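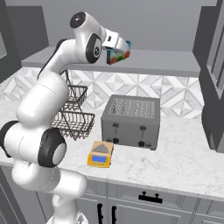 Section 4. Setting up the water filter and first use

Read this section before you connect the Kesow under-counter filter to the cold water line. The steps apply to kitchens with a standard cold water shutoff valve inside the sink cabinet. For homes with a well pump, read Section 7 first.

4.1 Before you start

Clear the sink cabinet and put a towel on the cabinet floor. You will need an adjustable wrench, a drill, a pencil, a tape measure and a bucket. The mounting screws, tubing, tee fitting and one filter cartridge are in the carton. Leave the cartridge in its sealed wrap until step 5 of 4.3.

CAUTION: Connect the filter to cold water only. Water above 100 °F can damage the housing and voids the warranty.

CAUTION: Do not install the unit where it can freeze.

4.2 Mounting the bracket

1. Choose a spot on the side or back wall of the cabinet. Leave at least 2 inches of clear space below the housing so that it can be unscrewed.
2. Hold the bracket level and mark the two screw holes.
3. Check behind the wall for pipes and wiring.
4. Drill the pilot holes and drive the screws until the heads stand slightly proud of the surface.
5. Hang the bracket, then tighten the screws by hand. A power driver can crack the bracket ears.

Note: If the cabinet wall is too thin to hold the screws, fasten a backing board to the cabinet frame and mount the bracket on that. Backing boards are not supplied.

4.3 Connecting the water line

1. Close the cold water shutoff valve and open the faucet to release the pressure. Leave the faucet open.
2. Place the bucket under the valve. Disconnect the faucet supply hose from the valve outlet.
3. Thread the tee fitting onto the valve outlet and reconnect the supply hose to the top of the tee. Tighten by hand, then a quarter turn with the wrench.
4. Cut the inlet tubing square with a sharp knife. Push one end into the side port of the tee and the other into the port marked IN. The tubing must seat fully. Pull back on it gently to check.
5. Unwrap the cartridge and insert it in the housing with the arrow pointing up. Screw the housing into the head until it stops.
6. Run the outlet tubing from the port marked OUT to the filtered water faucet. Avoid tight bends. If the tubing kinks, cut out the kinked part and use a straight coupling.

CAUTION: Do not use pipe dope or thread tape on push-in ports.

4.4 Flushing the cartridge

1. Close the kitchen faucet. Open the filtered water faucet.
2. Open the shutoff valve slowly, a half turn at first. Air will sputter from the spout.
3. When the flow is steady, open the valve fully and check every joint for drips.
4. Let the water run for 9 minutes. Gray or cloudy water at this stage is carbon dust. Do not drink it.
5. Close the filtered water faucet and wipe all fittings dry. Check them again after one hour.

If a push-in port drips, close the valve, release the pressure, press the collar in and remove the tubing. Trim the end square and push it in again. If the housing drips, take it off and look for dirt or a twist in the O-ring.

4.5 Setting the reminder

Hold the button on the filter head until the light blinks green. The counter is now set to 195 days. The light turns amber when the cartridge is due for replacement. Removing the battery clears the counter, so write the installation date on the label inside the cabinet door as well.

Note: The counter measures time only. In areas with heavy sediment the flow may drop before the light changes. Replace the cartridge when the flow becomes weak, then reset the counter.

Continue with Section 5, Replacing the cartridge.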